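Chopstick basket

A chopstick basket (also chopstick caddy, chopstick drainer, in some shops just "cutlery basket") is a small open container for keeping chopsticks upright in a kitchen or on a dining table. Usually plastic, wire or bamboo. Sides are pierced so air gets through. Most hold other cutlery too, though households that eat mainly with chopsticks tend to keep one for chopsticks alone.

Overview

Closed pots came first in most homes — stoneware jars, tins, a glass. Trouble with these is water in the bottom. Pierced plastic baskets are lighter, cheap, easy to rinse, and can be hung up or stood on a draining board. Sold under many names. The Totton catalogue lists them with sink tidies, Zieliński puts them with table goods.

Form

Common features:

Openings. Square grid, round holes or slots. Small enough that a thin tip does not poke through the side, which it will anyway on the cheaper ones.

Compartments. One, two or three. Dividers stop everything sliding to one end, and let pairs be kept apart from odd sticks. A dark green plastic basket with a square grid and several compartments is shown on a table, wooden chopsticks in it, one lot leaning well out over the rim and the other lot more upright.
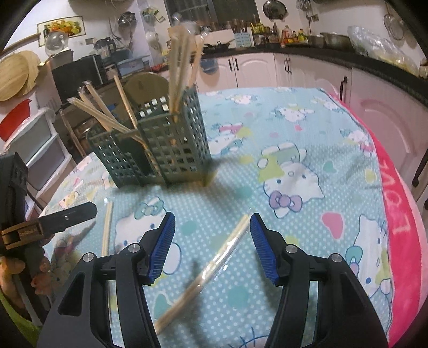

Back panel. Often higher than the front, with a keyhole-shaped hole for a hook or screw. The wide part goes over the screw head, then the basket drops down onto the narrow part. Not all have this.

Base. Flat if meant for a table, with drain holes if meant for the sink. Some come with a tray.

Loose and wrapped chopsticks

Reusable chopsticks go in loose. Wood and bamboo ones are washed soon after use, dried, then stood in the basket. Whether tips go up or down is argued over. Tips up keeps the eating end off the base; tips down keeps fingers off it. Anikó Borbély's pamphlet Sticks and Stands (Drullport) comes down for tips up, Edith Londoño's household column took the other side and said so at some length.

Disposable pairs are different. They come in a paper or clear plastic sleeve, one pair to a sleeve, and the sleeve stays on until the meal. Sleeved pairs are bulkier and slippery, so they fan out and a basket fills up sooner than expected. A basket rated for 24 loose pairs in the Totton list takes 12 in sleeves.

Placing

On the table for meals, near the hob or sink otherwise. On a table the basket normally goes on the cloth towards the middle, so it can be reached from all sides. In kitchens where the table stands close to the worktop the same basket does both jobs, and ladles, strainers and other long tools go on a wall rail instead of being crammed in with the chopsticks.
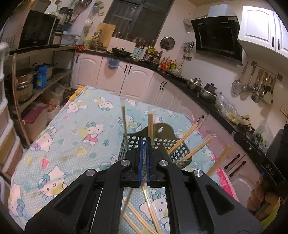 Filling and sorting

No fixed method. The usual one:

Empty the basket on to the table and wipe it out.
Match loose sticks into pairs by length and colour. Put odd ones aside.
Throw out any that are split, furry at the tip or bent.
Stand sleeved pairs in one compartment and loose pairs in another, if there are two.
Spread the weight. A light basket with everything leaning one way will tip over.

Londoño suggests keeping no more than 6 pairs out for daily use, the rest in a drawer. Borbély says 13, an odd figure she doesnt explain.

Care

Plastic baskets wash in warm soapy water. An old toothbrush does the corners of the grid. Grease builds up if kept near the hob. Bamboo ones should not be left to soak. Wire ones rust at the joins frist, normally underneath.

Regional names

In Banandale the word "stickpot" covers both the closed jar and the pierced basket. Drullport shops use "drainer" for anything with holes in it, table or sink.

See also

Cutlery tray
Chopstick rest
Draining board
Utensil rail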